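4. Setting the Nidberg dish rack under the wall cabinet

Before you start, empty the cabinet and dry the underside with a cloth.

1. Hold the rail against the cabinet bottom, 50 mm from the front edge. Mark the two holes with a pencil.

2. Drill the holes 5 mm deep. Do not drill deeper, the board is thin.

3. Fix the rail with the short screws from bag B. Tighten by hand only.

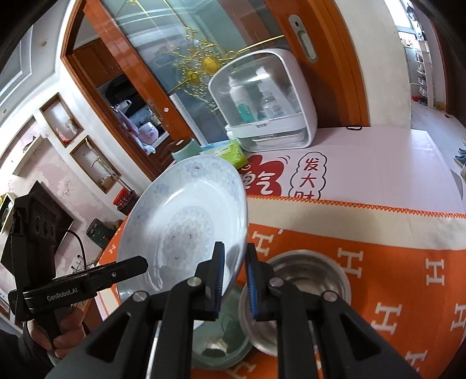 4. Slide the rack on the rail until you hear a click. Pull it gently to check that it is locked.

Note: Put the large plates at the back and the bowls at the front, so the weight stays near the wall.

Caution: Do not hang wet towels on the rail. The coating can become soft and the screws can rust.

If the click does not come, take the rack off and turn the left clip by half a turn.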